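Do you really need a new fridge, or did the quiz tell you so?

12 Oct 2025

My refrigerator is old enough that people comment on it. They come over, hear the compressor kick in, and say something like "wow, you know a new one would pay for itself." I have heard this so many times that in February I sat down with a notebook, a plug-in power meter and a bad attitude, and tried to find out whether it was true.

I should say up front that I'm not against new appliances. I like cold milk and quiet kitchens as much as anyone. What I don't like is the phrase "pays for itself," which in my experience gets used mostly by people who are selling the thing.

It started with one of those online calculators. You put in the age of your fridge, the size, where you live, and it gives you a number in a cheerful green box. Mine said I would save 151 dollars a year by switching. A hundred and fifty-one! Not 150, which would have looked like a guess. The calculator was on the site of a store called Mostura, where the same page also offered me three models and a payment plan, so I wanted to see where the number came from.

There was a little "how we calculate this" link. It opened a paragraph saying the estimate was "based on typical usage and average energy prices." Typical of what? Averaged over which prices? I wrote to ask. The reply thanked me for my interest in saving energy and sent me the link to the calculator.

So I bought a meter. It's a plain gadget that goes between the plug and the wall and counts up how much electricity passes through. I left it on for 28 days, without changing anything about how we live. Same leftovers, same kids standing with the door open staring at the cheese. At the end I multiplied it out to a year, using the price on my own bill and not anybody's average.

The whole fridge costs me 91 dollars a year to run.

Read that next to the first number again. The calculator was promising to save me more than I spend. To do that, the new fridge would have to make electricity and push it back into the wall. I'm sure there are houses where an old fridge eats far more than mine does, and I know one winter month is a kind month to a fridge, because the kitchen is cooler. I ran the meter again in the summer for a fair comparison and the figure went up, but nowhere near enough to rescue the green box.

Then there's the other half of the sum, what the new one uses. A new fridge isn't free to run. Going by the labels in the store, the model I was being pointed toward would still cost something every year, and it was bigger than mine. Bigger is where a lot of the gain disappears. People trade in a modest fridge for a giant one with an ice maker and a drawer for wine, and the old one goes to the garage to hold soda. Now they have two, and both are plugged in. I would love to see a calculator with a box to tick for that.
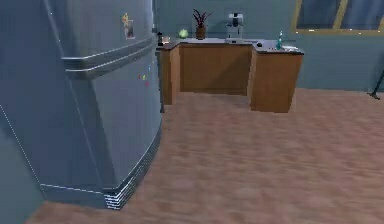
Big, silver and full of promise, with room for a few magnets.

The repair side is where I expected to lose the argument. Everybody says you can't get anything fixed anymore. My door seal had gone stiff at the bottom corner, and if you closed it without a little push from the hip you'd come back to warm butter. I called two places. The first, Divar Home Service, wouldn't talk about the seal at all until I had paid for a visit, and the person on the phone used the words "at that age" twice before I'd told her what was wrong. The second was a small parts shop, Tabrizi, across town behind the tire place. I read them the number off the sticker inside the door. They had the seal on a shelf.

I fitted it myself on a Sunday kind of afternoon, the slow sort with rain. You warm the new seal in the tub so it goes soft, pull the old one out of its groove and press the new one in, corners first. It looked terrible for a day. There was a ripple along the hinge side that I was convinced would never go flat, and I went back to it with a hair dryer maybe four times before I left it alone. It's fine now. The old test with a slip of paper shut in the door gives me a decent tug all the way around.

I also vacuumed the coils at the back, which every advice page on earth tells you to do. I'm going to be a pain and say I saw no difference on the meter that I'd put my name to. It might matter more if yours look like the inside of a couch. Mine were dusty, and then they weren't, and the numbers wandered about the same as before.

Some things I'd now ask anyone who tells me a fridge pays for itself:

What does mine cost to run today, measured, in my kitchen?
What will the new one cost to run, at the size I'd really buy?
Where does the old one go?
How long do you expect the new one to last, and would you put that in writing?

That last question got the best silence. I put it to a salesman, a perfectly nice man who had been telling me about a door panel that tells you the weather. The warranty on the whole machine was one year. There was a longer one on the compressor, parts only, and you could pay 100 dollars more to stretch the main one. If a company thinks its product will run happily for as long as my old box has, I'd expect it to charge less for that bet.

I did get pushback when I mentioned all this on a neighborhood forum. One reply said I was ignoring the environment. I don't think I was. Making a new fridge takes steel, foam, plastic and a long boat ride, and I couldn't find any two sources that agreed on how to weigh that against the power it saves. If the gap in running costs is large, replacing makes sense sooner. If it's small, I don't see how scrapping a working machine comes out ahead. Anyone who's sure of the answer without asking what you own should make you a little suspicious.

Another reply was from somebody whose fridge really had been a monster. They measured it, found it was running almost nonstop, replaced it, and their bill dropped the next month. Good! I have no quarrel with that at all. They checked first.

And a third person told me to get the Driller app, which listens to your appliances through the phone and gives each of them a health score. I tried it. My fridge got a poor score, my dishwasher got a better one, and when I held the phone up in the hallway closet, where there are coats, it also found an appliance in fair condition. I've deleted it.

If you want to do the meter thing yourself, leave it on for a few weeks at least. One day tells you very little, since a big grocery run or a hot evening will throw it off. Write down the start date somewhere other than on the meter, as mine lost its memory when I unplugged it to sweep. Check what the meter is rated for before you plug anything large into it. And look up the price per unit on your own bill, including the delivery part that's usually listed on a separate line, because leaving that out will make the old fridge look cheaper than it is. I nearly did that, and it would have served me right.

The dryer is next. I already have a feeling about the dryer, and it isn't a good one, but it needs a different kind of meter and I haven't found one I trust yet. If you've used one you like and you don't sell them, the comments are open.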